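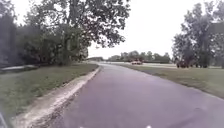 Visitor visa extensions - common questions

Page looked after by Malachy Egan, Vurkcombe Newcomer Desk. Last tidied up in February.

My stay runs out soon. Can I still apply to extend?
Yes, if it hasn't run out yet. Apply before the date stamped or written on your permit. After that it's a different form and a harder one.

Can I stay while I wait?
Usually yes, same conditions as before. Keep the receipt. Don't leave the country thinking the receipt gets you back in, it doesnt.

What do I bring to the desk?
Passport, every page copied, even the blanks. Proof of funds. A short letter saying why you want longer. Return ticket if you have one.

How much is it?
Government fee is on the government site and it changes. Our help is free. Photocopies free up to 100 pages.

Where are you?
The Gretodley office, room at the back. Walk-ins mornings only. Plenty of people come on foot by the park path. It's paved and wide, with a narrow strip of dirt and gravel down one edge and then grass and weeds, so keep stroller wheels on the asphalt. Bus riders get off at Calado and it's a short walk.

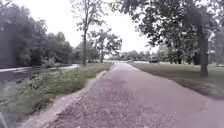
Letters of invitation don't need a lawyer. Your host writes it, signs it, dates it. Name, address, how they know you, how long you're staying, who pays. One page is plenty. If the host has moved, use the new address - letters come back to us all the time with the old one. And write it like you'd give directions to our door: straight ahead, like the path there, no wandering off into the grass. Rowena Dagdag can read over a draft.

Can I work on a visitor extension?
No. Not part time, not cash, not for a cousin. Ask us about work permits seperately.

I got a refusal. Now what?
Bring the letter in, quickly. Quote file 2141 style numbers in full, all digits.

Phone?
Extension 1374. Leave a message, speak slowly.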